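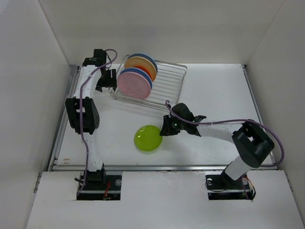

White walls, white floor and plenty of soft grey shadow.

Why does white look white?

Last February I helped my friend Orla Ní Mhurchú paint her hall in Wistholm, and we went to the shop to buy a tin of white. One tin of white! How hard could it be? Well, the shop had 100 different whites. There was a milky one, a chalky one, one that looked a tiny bit green if you held it next to the others, and one called Geltolon Frost that Orla fell in love with on the spot. It got me thinking about what white is in the first place, so I went home and read up on it (after I'd got the paint out of my hair).

Let's start with sunshine. Sunlight looks as if it hasn't got any colour at all, but it's really a mixture of every colour in the rainbow. When it goes through raindrops, the colours bend by different amounts and spread out, and there's your rainbow. The drops didn't add anything. All those colours were in the light when it set off from the Sun.

Now think about a ripe tomato. Sunlight lands on it, and the tomato's skin soaks up most of the greens and blues. The red light bounces off and some of it goes into your eye, so you see a red tomato. A banana soaks up blue light and sends back lots of red and green. Your eyes and brain put those two together and you see yellow, which I still find a bit amazing.

A white thing hardly soaks up any of the colours. It sends nearly all of them back, all jumbled together and in every direction.

The jumbling part matters. A mirror sends back nearly all the light as well, but a mirror doesn't look white, it looks like your face. Mirrors are very smooth, so the light bounces off in a neat, orderly way and the picture stays in one piece. Paper is made of lots of tiny fibres. The light goes in, bumps about between them and comes out all over the place.

Snow does the same trick. One bit of ice on its own is see-through, like an ice cube. Pile up millions of little ice crystals with air in between and the light gets bounced about so much that the whole heap looks white. Sugar, salt and the froth on top of a milkshake work that way too. Clouds are made of tiny drops of water (or bits of ice, if they're high up), and those scatter the light as well. When a cloud is very thick, less light gets out through the bottom, and from underneath it looks grey. 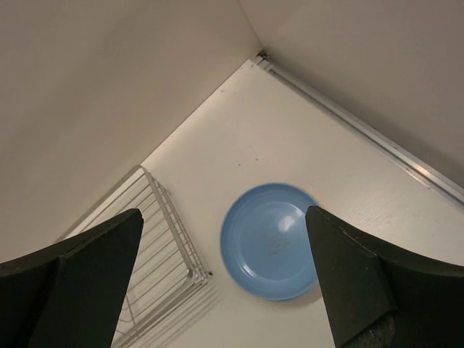
Is black a colour as well?
Most of us call it one, and there's certainly black paint in the shops. To a scientist, though, black is what you see when hardly any light is reaching your eye. A black jumper soaks up nearly all the light that lands on it, and that light turns into a little bit of warmth.

Try it yourself

You'll need a sheet of white paper, something bright red (a jumper or a big book cover is good) and a torch. Wait until it's dark, or draw the curtains.

Lay the red thing flat on a table and hold the paper upright beside it, so they make a corner. Shine the torch down on the red, quite close to the paper. Look at the bottom of the paper - it should have a pinkish glow. The red light is bouncing up onto the paper, and the paper passes it on to you.

My neighbour's son Tavion Haddad did it with 2 books, a red one and a green one, and got a pink patch and a green patch side by side. I tried it with purple socks and it didn't work very well.

Orla's hall has an orange carpet, by the way. Her Geltolon Frost looks quite peachy near the floor when the sun comes in.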